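Nincombe Guest Book Kiosk: Setting Up at the Venue

4. Before the ceremony

1. Plug the kiosk in near the bar. Guests will find it there.

2. Enter the couple's names. Check the spelling with somebody sober.

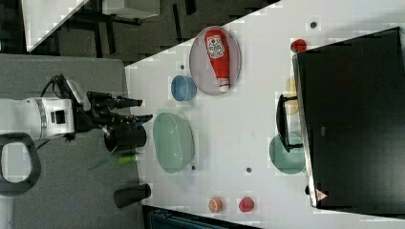
3. Set the message limit. The kiosk holds 3,000 messages, enough for most families and both sets of exes.

Note: Video messages stop at 2 minutes. Uncles may appeal.

4. Press Save and wait for the chime.
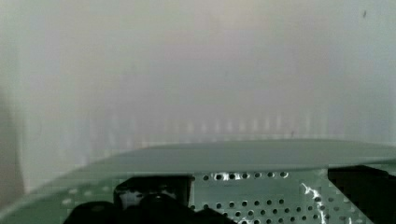
5. During the reception

Caution: Do not rest drinks on the kiosk. Error 536 means champagne.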